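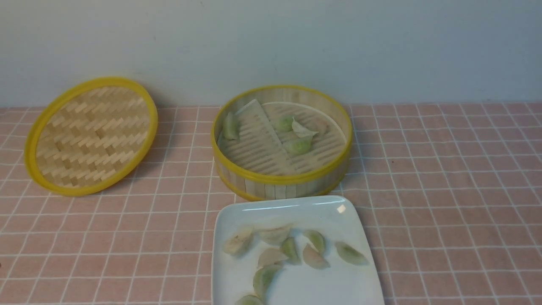
Dumplings, steamer to plate. The chore I'd hand over first.

Been reading robot kitchen stuff since December and my question stays the same: can it plate a dumpling without tearing it?

The wrappers are so thin you can see the green through them! Grab one like a wrench and dinner's on the counter.

Yi-chun Ng works on grippers at Unditeck and says moving 200 identical boxes is easy. Soft, slippery, every one pleated differently — that's where her team still sweats. Their best run was 76 dumplings before a rip.

Which beats me, by the way. I rip one in the first 2, every time.

So my verdict for now is no, not at home, not at a price I'd pay. Ask me again when it'll wash the steamer too — I hate washing the steamer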